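Search this site Go
Print this page | E-mail this page

Student Project Report: Heating Running Costs at Moura Hall
2024-02-29

1. Purpose
The project compared the cost of repairing the existing gas boiler at Moura Hall with that of fitting an air source heat pump. The work was carried out by Idalina Bettencourt and Tomás Pacheco.

2. Method
Radiator temperatures were recorded in 35 rooms over 10 days in February. Written quotations were requested from two heating firms, Drasus and Climent. Each was asked to price labour, pipework and removal of the old boiler separately.

3. Findings
Only Climent itemised its quotation in full. Drasus gave a single total, which made comparison difficult. In 4 rooms the radiators were too small for the lower water temperature of a heat pump and would need to be replaced.

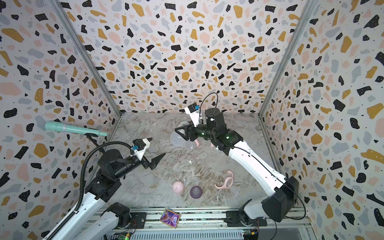 Pacheco noted that the cost of new radiators should be shown apart from the cost of the heat pump, as the larger units would also suit a new boiler. The tables have been set out accordingly.

Print | E-mail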